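Can a Two-Armed Robot Tidy a Shelf?
Project report, Group 2
24 Sep 2024

1. Background

Our project asked whether a machine with two arms and two hands could take over small chores in a home or a shop. We picked shelf tidying because Wumar, the store that agreed to talk to us in June, said it takes up a lot of staff time. Their closing list has 40 separate tasks on it, and most of them come down to picking something up and putting it where it belongs.

We did not try to do any of those tasks directly. Cans, bags and folded towels all behave differently in a hand, so we started with cubes on a table. A cube does not bend or spill, and it is easy to say whether it ended up in the right spot.

2. Method

The task is called Pustomness in our notes. A strip of black tape marks the target. A red cube and a yellow cube are used, and either hand may do the work. A person controls the arms during the recorded attempts, and the control program is then trained on those recordings.
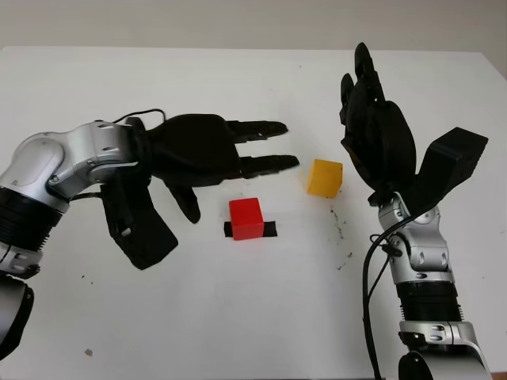 We kept 136 recorded attempts. Others were thrown out when a cube left the table or the operator stopped early. Training ran for 3000 steps on the lab computer, using the Andach software with its default settings except for a slower top speed.

3. What we found

The trained program could usually reach a cube. Closing the fingers on it was harder. If the cube was turned at an angle, the hand often pushed it along the table before getting a grip. Placing was better than grasping, but the cube was sometimes let go too early and landed beside the tape.

Using both hands together did not help much. They got in each other's way near the middle of the table, and we spent most of a week on that problem without solving it.

4. Chores in practice

A person tidying a shelf at Wumar handles items they have never seen before and works around customers. Our setup handles two cubes at a fixed table. We would not put it in a store, and a kitchen would be harder still.

The Phuthong group is working on soft objects and has offered to share its recordings. Next term we plan to repeat the task with small boxes and change the table height between attempts.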